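Demonstration gathering (robot learning)

Search this encyclopedia Go Advanced search

Demonstration gathering is the practice of recording examples of a task so that a learning system may later be trained to carry it out. In robotics the examples are usually produced by a person who guides one or two arms through the task while cameras and joint sensors keep a record. A single recorded attempt is called an episode.

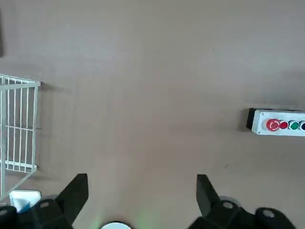
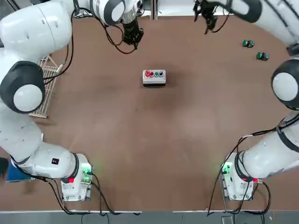
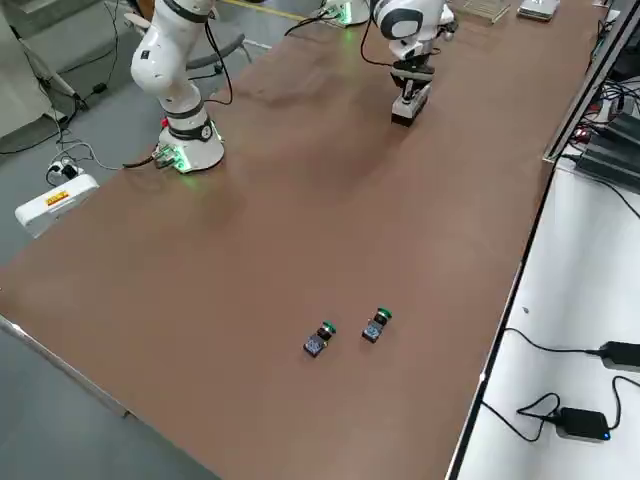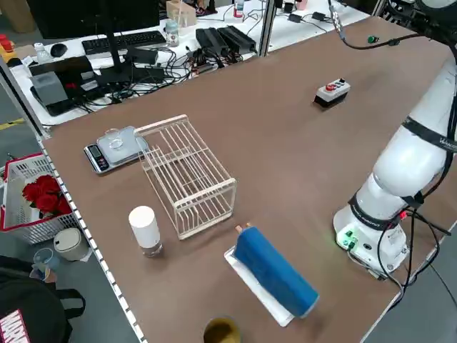 Views of a tabletop robot workspace, from the gripper, from head height and from fixed positions; push buttons of one kind or another appear in each.

Viewpoints

Most collections combine several cameras. A wrist camera moves with the gripper and shows the space between the fingers, but loses sight of anything to the side. A head camera takes in both arms and the greater part of the table. Fixed cameras, placed beside or above the workspace, give a steady reference against which the moving views can be compared. The recordings must share a common clock — a small delay between two cameras can make an action appear to come before its cause.

Objects and layout

Small electrical parts such as push buttons are often chosen because they are cheap, sturdy and demanding to grasp. They may be presented fitted in a housing or loose on the table, and each arrangement calls for a different approach by the gripper. Racks, dishes and containers are added to widen the range of surroundings. The layout is normally changed between episodes, so that the system does not come to depend on one fixed position.

Methods of guidance

In the leader and follower method, the operator moves a lighter copy of the arm and the working arm repeats the motion. Other methods use hand-held controllers or direct handling of the arm itself. The Mokdale procedure, set down by Ningsih Pangaribuan, asks each operator to complete nine practice episodes before any are kept. Its later revision, known as Firska, added a written task sheet and a fixed resting position for both arms.

Size and review

Collections vary widely in size. The Bataineh collection holds 2108 episodes across 31 tasks, while the Wastix collection was planned for around 4000. Saodah Wijaya has argued that failed attempts should be kept and marked as such, as they show how an error begins. Opinion on the point remains divided, and several groups store failures separately.

See also: Imitation learning; Remote operation; Gripper; Camera calibration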